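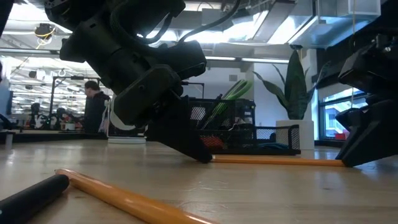 Subject: Re: [bench-arms] Left arm drives into table on pencil pick
To: bench-arms list

Replying to the list as well, as two other sites have the same controller version and may want to check before their next run.

On Sunday the Turkby bench wrote:

> We have had the left arm push down into the table again.
> The task is the desk tidy, picking up pencils from the flat.
> The arm comes down as normal, the finger touches the wood
> and it keeps going. No force stop. The operator hit the
> emergency stop both times. The second time the fingertip
> had bent and there is a dent in the table top.
> The right arm has not done it. Both arms are on the same
> Drelell controller and the force limit is set to 65 on both.
> Is this the table height again or something else?
> We have 14 episodes left to do and would like to carry on.

Please don't carry on with the left arm until you have done the checks below. The right arm can be used on its own at low speed, with someone within reach of the stop button.

I went through both logs. It is not the table height. The height in the config matches what you measured in October and the right arm agrees with it. The trouble is that the left force sensor was zeroed while the finger was already resting on something. From then on the controller took that load as nothing, and the true limit was well above 65. In the second log the stop would not have come in until 100, and the fingertip gave way first.

The start-up script zeroes the sensor wherever the arm happens to be. If the last session ended with a finger on the table or on a pencil, you start the next one with a bad zero. We had the same thing on the Esposito arm and blamed the cable for a week.

A pencil pick makes it worse than most tasks. The pencil is thin, so the fingertips have to come right down to the wood to get hold of it, and there is very little room between a good grasp and a hard push. With the box or the cup you would probably never have noticed.

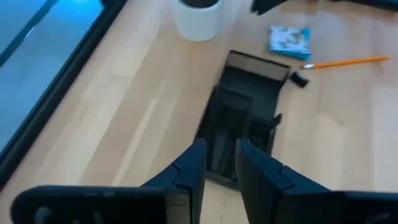

Checks before you restart

1. Power off, fit a new left fingertip and look over the finger joint for cracks. If it has any, change the whole finger.
2. Raise both arms clear of the table and of everything on it. Power on and wait for the home position.
3. Zero the sensors by hand from the menu. Do not use the start-up script.
4. Read the left sensor with nothing touching the fingers. It should sit within 2 of zero for a full minute. If it drifts, stop there and send me the log.
5. Press down on the foam block at low speed and make sure the arm stops. Do this five times on each side.
6. Do one pencil at half speed before going back to the full desk layout.

If step 5 fails even once, leave the arm off and tell the list.

Drollwood have the same script and are past 3,000 cycles without a report, but they park their arms upright at the end of each day, so they may just not have met it. Could they please run step 4 anyway and post the reading.

I have a changed script that refuses to zero below a set height. It needs a day on our own bench first. Until then please park high and zero by hand.

Turkby, please also keep the bent fingertip. I would like to see which way it went.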